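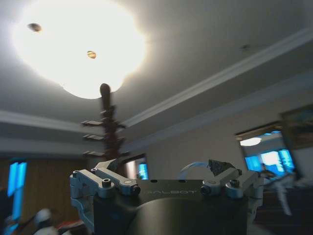
Figure 7.1. A dark brown wooden stand with short pegs on both sides of the post and a rounded knob on top.

Chapter 7
The Stand and the Peg: Furniture for Hanging

In the earlier chapters we studied furniture that holds things from below, such as the shelf, the box and the table. In this chapter we turn to furniture that holds things from one point. A coat on a peg carries its own weight down from the collar, and the furniture maker must think about this weight in a different way.

The stand in Figure 7.1 belongs to the group which we call post stands. A post stand has one vertical member, and all the pegs are fixed to this member. In this type the pegs are at staggered heights, so the whole piece has the shape of a simple tree. Students often meet the name "hall tree" for such furniture. In this book we use this name only when the piece has also a seat or a mirror.

Staggering the pegs has a cost and a benefit. The benefit is that garments do not lie directly one on another. The cost is that the lower pegs are useful only for short things - a scarf, a bag, a child's jacket. When Tahmineh Rezaei taught the first version of this course in Durnby, she asked each student to hang a wet winter coat on the lowest peg of a stand and to come back after lunch. Most of the coats had touched the floor, and some of the students were not pleased with her.

A second question is balance. If all the heavy coats hang on one side, the center of weight moves away from the post. The base must then be wide enough, or heavy enough, to keep the stand from falling. We will calculate this in Section 7.3, with the measurements that Afshin Bahrami made for the Stamholm stand. His loaded stand began to tip much earlier than the drawing promised, and we will look for the reason together.

The joint between peg and post is the third subject. A round peg in a drilled hole is easy to make, but it can turn and become loose after some years. Section 7.4 compares three ways to prevent this.

After this chapter you should be able to:
choose peg heights for a given group of users
calculate the smallest safe base for a post stand
draw and explain 2 kinds of peg joint

Before you continue, please read again the pages on wood grain in Chapter 4. The direction of the grain in a peg will be important from the first section.

7.1 How high should a peg be?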